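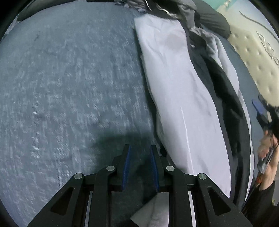
Folding Without the Robot

Laundry is a poor fit for a programmed arm. A shirt has no fixed shape, and a path that works on one heap of clothes fails on the next. Orkden, which builds training sets for household machines, records the work by hand instead. An operator holds a gripper in each hand and sorts and folds clothes on an ordinary bed. A wide-angle camera on each tool records what the fingers meet.

The grippers have two parallel fingers with blue pads on the inner faces. A sleeve that would be easy for a thumb has to be pinched square across the gap, and operators need practice before their folds look normal. The first 11 sessions recorded by a new operator are not used.

The current set, called Tukano, holds 700 demonstrations collected in 138 homes. Bedrooms were chosen over a lab bench for their variety: patterned sheets, dark clothes heaped on other dark clothes, poor evening light. Black fabric is the hardest case, as its edges nearly vanish against a fold of the same cloth.

Remote control was tried first. At Bettencourt, the company's test site, operators drove a pair of arms from a desk and took nine minutes to fold one pair of pants. Most of that time went to correcting the approach angle. With the tools in hand, an operator feels the cloth drag and corrects at once, though the force itself is not recorded.

Transfer to the arms remains uneven. People lean over a mattress and cross their wrists freely, and some of those motions lie outside the reach of the Cleltine arm used for testing. Such segments are trimmed before training. The next round of recording starts on 29th June and covers fitted sheets.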